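4.2. El contenedor vacío como punto de partida

Antes de entrar en los datos de llenado conviene detenerse en el objeto que comparten todas las sesiones del estudio: el cajón de almacenaje sin nada dentro. En la bibliografía sobre orden doméstico se ha escrito mucho sobre cómo se clasifica y se descarta, y bastante menos sobre el momento en que una persona tiene delante un recipiente vacío y todavía no ha decidido qué será. Para nosotros ese momento resultó ser una de las partes más ricas del trabajo, ¡y casi lo dejamos fuera del protocolo!

El corpus reúne 344 sesiones de ordenación sobre mesa, repartidas entre 20 hogares y el aula-taller de Pultby. De ellas, 390 minutos corresponden a lo que llamamos fase previa: el intervalo que va desde que el recipiente queda apoyado en el tablero hasta que entra el primer objeto. Dreßler propuso el término en los primeros borradores y lo hemos conservado, aunque en algunos hogares la fase previa duró apenas un suspiro y en otros dio para una conversación entera sobre qué merece un cajón propio y qué puede seguir suelto en la estantería.

La elección del recipiente tiene consecuencias muy concretas. Con los cajones opacos de la serie Zolport, los participantes tendían a pensar en categorías amplias («cables», «papeles», «cosas del baño») y a confiar en la etiqueta. Con los translúcidos ocurría algo distinto: se hablaba del aspecto que tendría el contenido visto desde fuera, de si los colores se mezclarían, de qué convenía poner pegado a la pared y qué en el centro. Una participante dedicó buena parte de su fase previa a decidir si los ovillos de lana irían en el perímetro – «para que alegren», según sus palabras – y las agujas en medio. El plástico ahumado ocupa un lugar intermedio que nos parece fascinante, porque deja adivinar sin mostrar del todo.
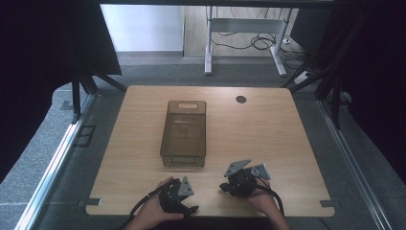

Figura 5. Cajón translúcido de plástico ahumado, vacío, colocado a lo largo sobre una mesa de madera clara. La veta del tablero se distingue tenuemente a través de las paredes.

La orientación del cajón fue la segunda variable que codificamos. Distinguimos entre la colocación longitudinal, con el eje mayor dirigido hacia la persona, como en la figura 5, y la transversal, con el lado largo paralelo al borde de la mesa. La primera deja sitio libre a ambos lados y favorece un reparto muy cómodo de los montones: lo pendiente a una mano, lo dudoso a la otra. La segunda invita a llenar por columnas, de izquierda a derecha, y en ella observamos más cambios de criterio a mitad de la tarea. Zeman revisó por separado la codificación de este apartado y los desacuerdos se resolvieron volviendo al material original.

También las asas intervienen en la planificación. Un hueco recortado en la pared, como el óvalo que se aprecia en el extremo más alejado del cajón de la figura, es a la vez un punto de agarre y un límite. Varios participantes lo tomaron como nivel máximo de llenado sin que nadie se lo indicara, y otros lo trataron como una pequeña ventana por la que podían escaparse las piezas menudas. Quienes guardaban útiles de costura o tornillería pensaron enseguida en bolsitas o cajas interiores; quienes guardaban paños de cocina ni lo mencionaron. Nos gusta este ejemplo porque muestra hasta qué punto el contenido previsto cambia la lectura de un mismo detalle.

Queda por comentar la superficie. Las mesas del estudio eran de tamaños y acabados diversos, y no intentamos uniformarlas. En las más despejadas, los participantes desplegaban todo antes de guardar nada; en las que ya sostenían otras cosas, el llenado comenzaba antes y se corregía sobre la marcha. Los pasacables redondos, frecuentes en las mesas pensadas para escritorio, funcionaron en algunos casos como referencia espacial – «de aquí para allá, lo que se queda» –, un uso que no habíamos previsto y que añadimos al libro de códigos en septiembre, cuando ya estaba cerrada la primera ronda.

Para la comparación con el método Ingvarsson, que parte del inventario escrito, remitimos al apartado 4.4. Adelantamos aquí solo una observación: en las sesiones con inventario la fase previa se acorta, pero las preguntas sobre visibilidad y alcance reaparecen después, con el cajón ya medio lleno y menos margen para responderlas. Los materiales de codificación están disponibles en el repositorio Zenano, en la versión depositada el 07/07/2019 y su posterior ampliación.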